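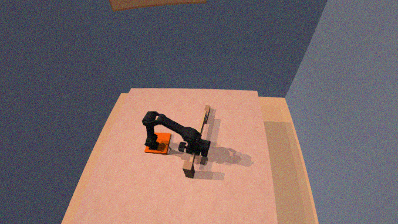 *Sim render, arm over the bar, pink table top*

Hi all,

Replying at the bottom of a long day, so sorry if I ramble. Quoting the bit I'm answering:

> We pulled the Plimier scene from the Grurnley repo and ran it with the stock settings. Most episodes are fine, but every so often the arm leans into the wooden bar and the wrist joint just takes off, like it got kicked. The log says "torque limit exceeded" and then the episode dies. Is this our build or does everybody get it? We'd like to know before we try anything on the real arm in January.

Everybody gets it, or at least we do too! I ran 2000 episodes over the break with the same settings and 26 of them blew up exactly like you describe. I wasted a whole afternoon blaming the Baltivance driver (it had nothing to do with it, my apologies to whoever I grumbled at on the other thread).

What I found so far: the wrist and the bar end up slightly inside each other, the solver tries to push them apart in a single step, and you get a huge fake force. My worst one was over 998 newtons, which is silly for an arm that size. If you plot contact depth next to wrist torque you'll see the spike right away. I'd started out plotting joint angles and they look perfectly innocent until it's too late.

Cutting the time step in half got rid of nearly all of it, but it's slow as molasses. Swapping the bar's collision mesh for a plain box helped too, and that one's basically free. With both changes I still had 2 bad episodes, and I haven't figured those out.

The part that worries me more is the safety stop. In our Millet wrapper the stop only gets checked once per control cycle, so the arm keeps going on the old command after the limit trips. No big deal in sim. On hardware I really wouldn't want my hand near that table, so please don't go to the real arm until you've checked yours!

Can you send me the seed for one of your failures? I'd love to see if it's the same contact.

Happy New Year, by the way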